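What We Throw Out Upstairs: Bedroom and Bathroom Trash in the Bouazza Building

Project report by Anas Sqalli
Intro to Environmental Studies
Turned in 20/08/2022

How I got into this

My first topic was going to be the river, and then everybody picked the river. So I went with trash, and specifically the trash that doesn't come from the kitchen. Almost everything I read for class about household waste is about food scraps and packaging, and fair enough, that's the heavy stuff. But in my own apartment the kitchen has a recycling bin, a compost tub and a chart on the fridge, and then you walk down the hall and every other room has one little basket where everything goes in together. Toilet paper tubes, cotton swabs, receipts, the box the toothpaste came in (why does toothpaste need a box??), all of it.

My question was pretty simple. How much of what ends up in those small baskets could have gone in the recycling, and why doesn't it get there?

What I did

I live in the Bouazza building in Skokeck, so that's where I did it. I put a note in the elevator in May and got 5 households to say yes, which was more than I expected given that the note basically said "please let me look through your garbage." Each household kept their bedroom and bathroom trash separate from the kitchen trash and left it outside my door in a tied bag whenever a basket got full. I wore dish gloves. I sorted everything on an old shower curtain on the balcony, and I weighed each pile on a Holix kitchen scale, the flat kind with the tare button. My mother has asked me to buy her a new scale and I think that's reasonable.

The piles were paper and cardboard, hard plastic, soft plastic, metal, used tissues and cotton, and "other." Other was a mess. It had hair, dryer lint, a broken sandal, batteries (please don't put batteries in there) and a lot of dust from people emptying their vacuums.

I stopped collecting when I got to 40 bags. I'd wanted to go longer but the end of term was coming and it was getting hot on that balcony.

What I found

By weight, the paper and cardboard pile was the biggest one that could have been recycled, and it surprised me how boring it was. It was mostly small boxes. Soap boxes, medicine boxes, the little sleeves around razors, plus mail that people had opened in bed and dropped right in the basket. Shampoo and lotion bottles came next, and those were trickier, because a lot of them weren't empty. I had one conditioner bottle that was so full I weighed it again thinking I'd messed up the tare.

The used tissue pile was huge to look at and weighed almost nothing. I had a whole grocery sack of it that didn't come anywhere near 1000 grams. If I did this project over I'd measure volume too, because weight makes tissues look like they don't matter, and when you're the one carrying the bag down the stairs they sure seem to. I also learned that tissues can't go in with the recycled paper at all. The fibers are already too short, and they've been used, obviously. I'd been putting mine in the paper bin for years! Sorry to whoever sorts that.

Soft plastic was everywhere and I couldn't do anything with it. Our building's pickup is run by Toson and their sticker on the bin says no film, no wrappers, no bags. I called to ask if the sticker was current and the lady on the phone was very nice and said yes, it's current.

Why it doesn't get sorted

After the sorting part I talked to everyone who'd given me bags. I tried to use the same questions each time but the conversations wandered, so take this as what it is.

Mostly it came down to the walk. The recycling bin is in the kitchen and the box is in your hand in the bathroom, and the basket is right by your foot. People told me they recycle, and in the kitchen they really do, I've seen it. They just don't think of a bathroom box as being the same kind of thing as a cereal box. A neighbor on my floor said she'd feel silly carrying a soap box down the hall, and then she laughed and said she'd feel silly about it now either way.

The other reason was privacy. Baskets in bedrooms and bathrooms have personal stuff in them, and once something's in there people don't want to reach back in and pull it out. I get it. I was the guy with the dish gloves and I didn't want to either.

A small test

For the last part I gave 2 of the households a paper bag to hang on the bathroom doorknob, just for boxes and tubes. It worked well in one of them. In the other one the bag got wet from the shower and ripped, and they went back to the basket, so I'd use cloth next time or hang it on the outside of the door. I know that's way too small a test to prove anything, and my teacher already wrote that in the margin of my draft.

What I'd still like to know is whether the doorknob bag would do anything in a bedroom, where it's mail and tissues more than boxes.
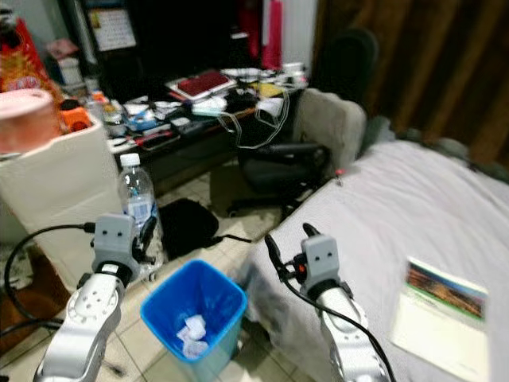 My guess is that it would help with the mail and leave everything else the same. I've hung one in my own room to find out, and so far it has a phone bill in it and the packaging from some socks.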